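Plates, cups and the shelf that came down

I have been sorting out the crockery. It started in December, when the shelf above the kettle came away from the wall at one end and I had to empty it in a hurry with one hand while holding it up with the other. Nothing broke, which was lucky. Everything ended up on the floor by the back door, and it stayed there for longer than I would like to admit to my mother.

The shelf was a Varo one, the long version with the hidden brackets. I don't blame the shelf. The wall behind it is old plaster and crumbles as soon as you look at it, and I had used the plugs that came in the packet. The man in the hardware shop looked at one of them and put it straight in his bin. He sold me longer ones and a tube of filler, and the shelf is back up, but I have decided it is only going to hold light things from now on. Tea, the small scales, the radio. The plates have gone downstairs, so to speak, into the cupboard next to the oven.

That cupboard is 90 centimetres wide and has one fixed shelf, too high up, so there is a great deal of air in it and not much room. I bought a wire rack to go in the bottom half. It is a Skuvano and it has folding legs which do not quite lock, but once there is weight on it, it stays where it is. Plates go under the rack, bowls on top of it, cups on the fixed shelf above. I tried it the other way round for a week and kept knocking the cups with my sleeve.

What I found when I went through it all was that we owned three half sets of things. There was the white china from my aunt, which I will keep until I die. There was the brown stoneware, which is handsome and weighs as much as a paving slab. And there was the coloured stuff, which I had always thought of as picnic things and which turned out to be what we use nearly every day. Breakfast, toast in the evening, anything eaten on the sofa, anything eaten by anybody under ten.

So the brown stoneware has gone. Tyra Forsberg took it for her new flat and came to fetch it with two banana boxes and a lot of old towels. She wrapped each plate separately and would not let me help, and I was sent to put the kettle on. She says it looks right on her dark table. It never looked right on ours, so that is a good result for everyone.
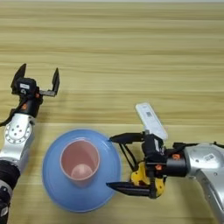
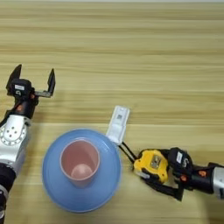 The coloured stuff is what I want to write about, as I have changed my mind about it. I used to keep it in a carrier bag at the back of the tall cupboard and get it out for the beach. Now it has the best place, at the front on the right, where you can reach it without bending much. I like it on a pale table. A light blue plate with a pink cup standing on it looks cheerful on wood with that sort of honey-brown grain, more so than the white china does, which tends to look as though it is waiting for visitors. The colours are soft as well. I had a bright red set years ago, and at seven in the morning it was too much.

I have kept to blues and pinks since then. Anything else I am given goes to the school fair. A yellow jug got through because it pours properly, and good pouring is rarer than you would think. The last jug I had, a Bravo, sent half of every pint down its own front and onto the cloth. I put up with that for years out of some idea that it was my wrist at fault.

A few things I have learned about storing this kind of crockery, for anyone doing the same job.

Wide rims waste space. If you have a plate with a broad raised rim and another without, they will not sit together nicely, and the pile leans. I now have two short piles instead of one tall one. It takes up more of the shelf but I can get a plate out with one hand.

Don't stack tumblers more than four high. They wedge. I had two that had been stuck together since the summer, and I had honestly forgotten they were two. I stood the bottom one in warm water and put cold water in the top one, waited a few minutes and twisted. They came apart with a noise like a cork. I keep them in short stacks now, upside down, on a folded tea towel.

The tea towel wants changing every couple of weeks. I forget this and then find crumbs, though how crumbs get underneath cups in a closed cupboard I could not tell you.

If tea has marked the inside of a cup, a paste of bicarbonate of soda and a little water will shift most of it. Use your finger or a soft cloth. I used the green side of a sponge on one and it has a dull patch now, and the tea marks it faster than before, so I made more work for myself there.

Put the things you use for one meal close to each other. It sounds obvious written down. For years our breakfast plates were on one side of the kitchen and the cups were on the other, and every morning someone was standing in front of whichever door you needed. I now lay the table for breakfast the night before, with each cup stood on its plate, and carry them over in one trip each. It saves the second walk and the cup keeps the dust off the middle of the plate, if you turn it over, which I sometimes remember to do.

I did look at buying a proper matching set to replace the stoneware. There is a nice one made by Zarkside in a sort of oat colour, and I went as far as picking up the side plate and turning it over to look at the bottom. Then I thought about where it would go. I would have had to turn something else out to fit it, and I had only that week finished turning things out. I put it back and bought a washing-up brush.

The carrier bag is not wasted, by the way. It now holds the lids. We have a very large number of lids and far fewer boxes for them to go on, and I have been meaning to match them up on the table one wet afternoon and throw away whatever is left over. I got as far as tipping them all out before I was called to the telephone, and by the time I came back it was nearly time to eat, so they went back in the bag.

Next is the cutlery drawer. The divider is split along one side and the teaspoons have been migrating. I have measured the drawer twice and got two different answers, so I will measure it again in daylight before I order anything. If anybody knows of a divider that comes in a narrow width and doesn't slide about when you pull the drawer open, please leave a comment. I have tried the rubber matting under the old one and it helped for a while, then it curled up at the front and stopped the drawer from closing.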